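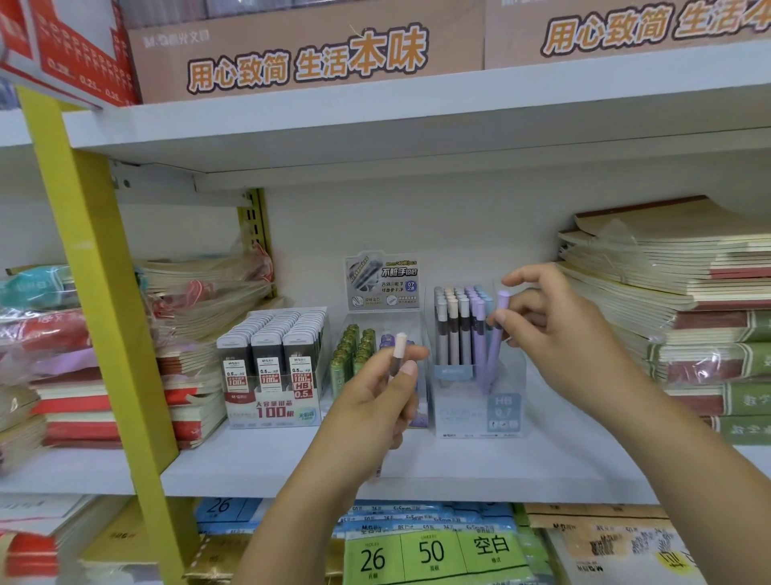
The Wrong Lead

How a restocking system at Trerora passed every self-check and still put the wrong pencils in the box

The fault report ran to a single line: "Customer says refills don't fit." It was logged on a Sunday in October by a cashier at the Trerora stationery store, who attached no error code, as the machine had not produced one.

Trerora had been running a Doltard shelf unit on its writing-supplies aisle for most of the year. The unit works from recorded demonstrations. Staff wearing head cameras pick, sort and replace goods by hand, and the recordings are used to train the control software, which is written by a separate company, Skallenix. The arrangement had gone well with notebooks and exercise books, which are large, flat and labeled on the front. Mechanical pencils were added later.

Pencils are a harder case. Two models may share a barrel shape and a set of colors and differ only in lead diameter, with the number printed once, small, on the barrel. A 0.5 barrel and a 0.7 barrel set side by side in a display box can look the same from a foot away. The same is true of the lead tubes, where a single digit separates stock that fits from stock that jams.

Yevhen Semeniuk, the service engineer who took the call, began with the gripper. A crushed barrel or a slipped grasp would have explained a returned item, and finger pads wear. He found nothing. Grip force was within limits and the pads were recent. Over 754 logged placements, the unit had dropped two pencils and recovered both.

He then emptied the display boxes and read every barrel. The boxes were full, the rows were straight and the colors were in the right order. In two of the boxes, 40 pencils were the wrong size.

The cause took longer. The software identified a pencil in two steps. It read the size marking if the marking faced the camera, and if not it fell back on color and position. The fallback was meant to be rare. In the recordings, the people doing the work held each pencil upright and turned it until they could see the print, so the marking was visible in nearly every example. The unit did not turn anything. It gripped the barrel as it lay, and the marking faced the camera only when chance put it there.

Semeniuk pulled 217 placements and checked the record of each. The fallback had been used in well over half of them. Every one had been reported as a confident identification, because the confidence score measured how sure the system was of the color.

The self-check made matters worse. After each placement the unit compared the box with a stored picture of how the box ought to look. A lavender 0.7 in a slot for a lavender 0.5 matched the picture. The check shared the weakness of the thing it was checking, and so it could pass an error any number of times.

Bríd Nic Aodha, who reviews incidents for the Skallenix software group, classed it as a design fault and declined to call it a training fault. "The recordings were fine," she said. "People rotated the pencil on purpose. We treated the rotation as wasted motion and trimmed it to save cycle time."

The trimming dated from a tuning round in the spring. It cut the average placement by just under two seconds, and the change note lists no effect on accuracy. The test behind that note used a tray of pencils laid with the print facing up.

Three changes followed. The rotation was put back. The fallback now stops the placement and moves the item to a reject tray. The confidence score was split in two, one value for color and one for size, and both must pass. The unit was run on 2000 placements with barrels laid at random angles before it went back on the aisle. It made no size errors and sent 31 items to the reject tray, most of them with worn or smudged print.

The pencil aisle is slower than it was. Trerora asked whether the rotation could be skipped for boxes holding a single size, and Nic Aodha refused, on the grounds that a single-size box is one only until somebody puts a pencil back in the wrong place. Customers do this all day.

Tsoukalas, which runs the same Doltard unit in two of its own shops, received the service notice a week later. It stocks pens in three tip widths. Its boxes were being read by hand when this issue closed.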